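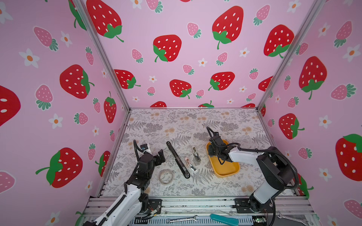
Figure 1. Two-arm work booth with strawberry wallpaper. Photo: Marcela Šindelář.

3. What people told us about their retainers

I should say up front that I came into this part of the study with a bias. I wore a retainer for one summer after my own braces came off, lost it at a lake, and never told my orthodontist. So when we sat down to ask former patients in Denport how long they had kept wearing theirs, I was pretty sure I knew what we'd hear. I was half right, and the other half is what kept me busy all winter!

We mailed the survey to every former patient on the list at the Bradwood clinic who had finished treatment with fixed braces and had been given a removable retainer to wear at night. We got 387 forms back that were complete enough to use. A few more came in with only the first page filled out (the second page was printed on the back, and I take the blame for that), and I left those out of everything that follows.

The main question was a simple one: "When did you last sleep with your retainer in?" I liked it better than asking how many nights a week, which is what Magbanua used in her earlier questionnaire and what I had planned to copy. When I tried her wording out on friends, they all gave me the number they thought a dentist would want. Asking about the last time seemed to let people off the hook a bit. They'd write "last night" or "before the move" or, in one case, "what retainer." I coded that last one as stopped.

The thing I had expected to matter most was age. I figured teens would quit early and grownups, who had paid for their own treatment, would hang on. There was some of that, but it was a lot messier than I'd hoped. Plenty of the adults had stopped within the first year, and they often gave the same reasons the teens did: it felt tight after a few nights off, it got left in a hotel, the dog chewed it. Once it felt tight they were nervous about forcing it, so it stayed in the drawer, and then of course it felt tighter the next time. I ended up calling this the drawer problem in my notes and the name stuck with the whole group.

What did seem to go along with wearing it longer was having a spare. The clinic started offering a second retainer at the last visit partway through the years we covered, so some patients went home with two and others with one. The people with two were more likely to say they still wore one of them. I want to be careful with this, because they also finished treatment more recently, and recent patients of any kind tend to be better about it. We tried to deal with that by comparing only patients whose braces came off within 11 months of the change, on either side. The gap got smaller but it didn't go away.

We also asked what people did to keep the thing clean, mostly because Skolevik had suggested that smell and cloudiness put people off. Lots of our patients agreed with him in the comments (some at great length, with adjectives). Toothpaste was the most common answer, even though the clinic's handout asks them to use plain cool water and a soft brush. Two people boiled theirs. I don't have enough answers to say whether cleaning habits lead anyone to quit, and I'd love to see a bigger survey take that on.

One weak spot bothers me more than the others. Everything here is what people said they did. We never looked at their teeth, so I can't tell you whose had shifted, and somebody who stopped early and was happy with the result may have felt less like mailing back a form. The follow-up that starts in November will bring a smaller group in for new molds, and I'll go through how we picked them in the next section.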